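Re: [Grinden-list] black cloth for the Nulmont open day

31st March

> Still have 2 lengths of black cloth in the Long building closet if
> anyone wants them. Creases are pretty bad. What are people using
> to hold it up – tape pulled my paint off last year.

Clips, all the way. Small ones along the top edge, couple more down the side where it sags. No tape at all. Didnt iron ours, fold lines still show, can live with that.

Letters are foam. Put the top row up first and work down, check it from the doorway as you go. Ours droops at the right hand end, may redo teh t and the I before April.

Yes please to the spare cloth, can pick up from Gallari. Photo below.

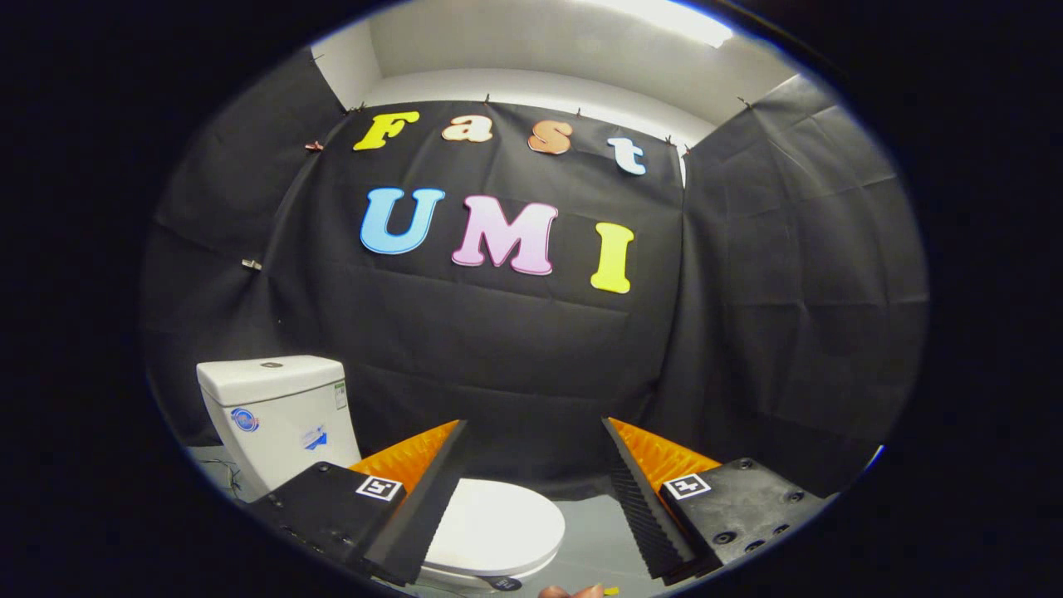 Black cloth and foam letters up, toilet at lower left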